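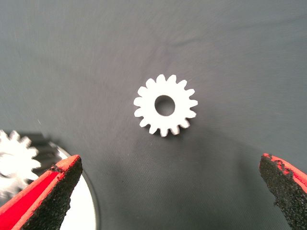 공개의 날에는 무엇을 볼 수 있나요?

로봇 팔이 작은 기어를 집어 옮기고 축에 끼우는 작업을 가까이서 볼 수 있습니다. 시연은 한 차례에 두 시간이고, 앞부분은 사람이 조종하는 작업, 뒷부분은 로봇이 스스로 하는 작업으로 진행합니다. 중간에 질문하셔도 됩니다. 오히려 질문이 많은 날이 저희도 훨씬 재미있어요!

어디로 가면 되나요?

메몬(Memon)관 15층 1503호, 우로틱(Wurotik) 작업실입니다. 엘리베이터에서 내려 왼쪽 복도 끝까지 오세요. 1층 안내데스크에서 "로봇 보러 왔다"고 하시면 출입증을 드립니다. 주차장은 건물 뒤편에 있는데 오후에는 자주 차니 되도록 지하철을 이용해 주세요.

예약해야 하나요?

예약하신 분만 입장할 수 있습니다. 한 차례에 일곱 분까지 받습니다. 작업대 바로 옆에서 손가락 움직임까지 보시려면 그 정도가 딱 좋더라고요. 3월 첫 공개 때 더 많이 모셨다가 뒤에 계신 분들이 거의 화면만 보고 가셔서 무척 죄송했습니다.

왜 하필 기어인가요? 컵이나 블록이 더 쉬울 것 같은데요.

말씀하신 대로 컵이 훨씬 쉽습니다. 그런데 기어는 집는 것과 맞추는 것이 완전히 다른 문제라서 정말 볼 만해요. 얇아서 바닥에 붙다시피 놓여 있고, 가운데 구멍을 축에 맞춘 다음에는 옆 기어의 이까지 맞물려야 합니다. 사람은 손끝으로 살살 돌려 보면서 끼우는데, 로봇에게 그 '살살'을 가르치는 게 저희 일의 절반쯤 됩니다. 흰 기어가 톡 들어가서 옆 기어와 같이 도는 순간에는 몇 번을 봐도 박수가 나옵니다.

작업대에는 왜 회색 천을 깔아 두나요?

빛 반사가 적어서 손목 카메라로 흰 부품을 찾기 좋습니다. 다만 천에는 주름이 집니다. 주름 위에 놓인 부품은 살짝 기울고, 그러면 집는 각도도 달라지지요. 처음에는 매번 다림질하듯 폈는데 요즘은 일부러 그냥 둘 때도 있습니다. 평평한 데서만 되는 로봇은 저희가 만들고 싶은 로봇이 아니거든요.

손가락 안쪽의 검은 부분은 무엇인가요?

미끄럼을 막는 패드입니다. 표면이 사포처럼 거칠어서 매끈한 기어를 잡을 때 도움이 됩니다. 쓰다 보면 끝이 먼저 닳고 그 사이로 빨간 본체가 드러나기도 해요. 패드를 교체하는 시점은 아직도 저희끼리 의견이 갈립니다. 새 패드가 무조건 잘 잡는다는 쪽과 조금 길든 패드가 낫다는 쪽이 있고, 저는 후자입니다.

직접 조종해 볼 수 있나요?

해 보실 수 있습니다! 시연 뒷부분이 끝나면 희망하시는 분부터 조종 장치를 잡아 보시게 합니다. 어린이는 보호자와 함께 앉아 주세요. 잘 안 되셔도 괜찮습니다. 처음 잡으면 다들 기어를 밀고 다니다가 어느 순간 감이 옵니다.

실패하는 모습도 보여 주나요?

그럼요, 골라서 보여 드리지 않습니다. 기어를 놓치기도 하고, 축 위에 비스듬히 걸쳐 놓고 다 된 것처럼 손을 떼기도 합니다. 그럴 때는 멈추고 디킥스(Dikix) 기록 화면을 같이 열어 봅니다. 로봇이 직전에 카메라로 무엇을 보았는지 되짚어 보는 시간인데, 성공한 시도보다 이쪽을 더 좋아하는 분들이 꽤 계세요.

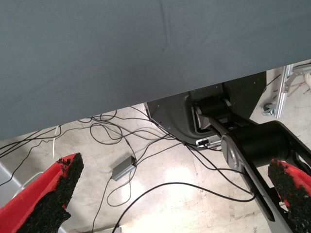

마지막 수정: 2021년 5월 26일 | 글: 아티프 로디(Atif Lodhi)
인쇄하기 | 이메일로 보내기

작업대 뒤쪽이나 아래쪽도 볼 수 있나요?

팔이 달린 받침부와 프레임, 바닥의 배선까지 다 보실 수 있습니다. 저는 개인적으로 여기를 제일 좋아합니다. 검은 케이블이 바닥에서 이리저리 엉켜 있고, 어느 선이 어디로 가는지 따라가다 보면 팔이 어떻게 움직이는지 감이 잡히거든요. 대신 선을 밟거나 당기지 않도록 안내선 밖에서 봐 주세요. 굽 높은 신발은 피하시는 게 편합니다.

사진을 찍어도 되나요?

사진과 영상 모두 괜찮습니다. 플래시만 꺼 주세요. 카메라가 순간적으로 부품을 놓칠 수 있습니다. 다른 방문객의 얼굴이 나온 사진을 올리실 때는 꼭 먼저 여쭤봐 주시고요.

로봇을 전혀 몰라도 괜찮을까요?

전혀 상관없습니다. 수식 없이 설명하고, 궁금해하시면 그때 더 깊이 들어갑니다. 전공하시는 분께는 수스테오(Susteo) 학습 과정 자료를 따로 드리니 접수할 때 말씀해 주세요.

댓글

하늘소
지난번에 아이랑 다녀왔어요. 집에 와서 시계 뒷면을 열어 달라고 해서 곤란했습니다 ㅎㅎ 다음 차례 예약은 언제 열리나요?

mirae_k
패드는 저도 조금 닳은 쪽에 한 표요. 저희 회사 설비도 새것으로 바꾸면 며칠은 꼭 말썽입니다.

아티프 로디
하늘소 님, 다음 예약은 일정이 정해지는 대로 이 페이지에 올리겠습니다. 시계는… 무사하길 바랍니다!

둥근나사
휠체어로도 작업대 옆까지 갈 수 있을까요? 안내선 폭이 궁금합니다.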